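Kitchen bench readiness checklist, with comments
For use before we order, before we pay, and once more before the second arm is switched on
Site: Drovham, demonstration kitchen
Last gone over in August

I have kept the comments long on purpose, as last year's sheet was all ticks and no words, and when we came to write the budget we had forgotten what half the ticks meant. Please do add your own remarks underneath mine, in any colour you like. Items are marked OK, NOT YET or ASK, and anything marked ASK goes back to the supplier before money moves.

PART A. THE MOUNT AND THE ARM

A1. Overhead mounting sound, fixings checked with a spanner and not just by eye
OK. All tight. The fixings were a little stiff to reach and I would love a proper step for this job, so I have put one on the wish list at the end.

A2. Spare fixings held on site
NOT YET. We used the last of the set in the spring and they were never reordered. They cost very little and the lead time from Skonel is 17 working days, so I would rather they went in with the main order than on their own.

A3. Load rating for the mount seen in writing
ASK. Kramer sent a drawing with a figure on it, and a very pleasant covering note, but the drawing is for the older bracket. We need the sheet for the one we would be buying.

A4. Gripper fingers free of cracks, pads not lifting
OK. Budget for one replacement pair in the year all the same. If we end up not needing them, lovely, they will keep in a drawer.

A5. Emergency stop within reach from both ends of the counter
NOT YET. It is within easy reach from one end only. A second button is in the Kramer quotation as an optional extra and I don't think it ought to be optional. I have moved it into the main sum.

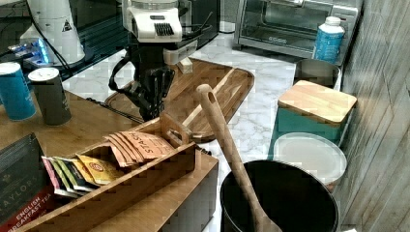 PART B. CABLES, POWER AND WHAT THE ARM MIGHT CATCH
Cable management is the part of the budget I most want to protect this time round, so forgive me if I go on a bit. It is always the line that gets trimmed when the total looks frightening, and then we spend the year putting it right with sticky tape and good intentions. The thick black cable at the gripper makes a generous loop out to one side before it comes back in, and a loop like that wants a guide fitted over it, one that moves with the arm and keeps it close. There is a second cord to think about too, the black one running over the wooden part of the counter towards the cutting board, and for that I have priced a low cover strip and, as an alternative, a new socket further back. The socket is dearer but I know which one I would choose if it were my own kitchen!

B1. Moving cable guided through its full travel
NOT YET. Guide kit quoted by Skonel at £756 including fitting. We should ask whether the kit can be lengthened later, as the Kullow arm has a longer reach and it would be a shame to buy the same thing twice.

B2. Cords on the counter covered or rerouted
NOT YET. See above. Please don't run anything new over the worktop in the meantime, even for an afternoon.

B3. Plugs, leads and sockets tested and labelled
ASK. The labels are there on most of the leads but the electrician's list and ours don't agree, and I should like the two put side by side before we add any more load to that circuit. The toaster oven needs to be on the list by name. It draws a fair bit when it is heating, and the supplier has asked what else shares the supply.

B4. Tall or leaning things moved clear before the arm starts
NOT YET. Long-handled spoons are the ones to watch, particularly when they are stood up in a bin beside the cutting board. I suggest a short rail on the wall for them and have put a small sum down for it.

B5. Glass and breakables out of the working area
OK, with the usual plea to check again after lunch.

PART C. WORKTOPS AND FOOD THINGS

C1. Cutting board steady, not rocking or sliding
ASK. A non-slip mat has been suggested. Cheap enough, but it changes the height of the board slightly, and the height is written into the set-up. Could Kramer tell us how much difference is allowed?

C2. Marble surface sound, no chips near the work area
OK. I did wonder whether to allow for a protective sheet over the marble. I have left it out for now, as we would only have to lift it every evening to clean under it.

C3. Tea and dry goods kept to one side
OK. I know the tea is technically part of the demonstration and technically also part of the morning. A second tea box for staff would solve this for the price of a sandwich.

C4. Cleaning products stored away from food
ASK. Every bottle in the room should have its contents clearly marked, and we need one shelf or cupboard set aside. Please include it in the joinery quotation.

PART D. THE SUMS, SO FAR AS I HAVE THEM

Guide kit, fitted (Skonel): £756
Second stop button, cover strip, spare fingers, fixings and spoon rail: to be confirmed as one quotation
Ceiling on the whole order, as agreed with the Drovham office: £3,838
Service interval quoted for the Kullow arm: 2,000 running hours

On the last of those, do bear in mind that running hours are not opening hours. The meter counts only when the arm is powered, and I would like us to write the reading on this sheet each month so that the first service doesn't land on us in the wrong financial year, as it did with the old one.

If the quotations come in over the ceiling, my order of preference is stop button first, cable guide second, spare fixings third. The new socket can wait if it really must, provided the cover strip goes down in its place.

PART E. WISH LIST, NOT COSTED

A proper step with a handrail.
A better hook for the clipboard.
Longer training visit from Kramer, a full day if they can spare it, with time for questions at the end.

Next check due when the written load rating arrives.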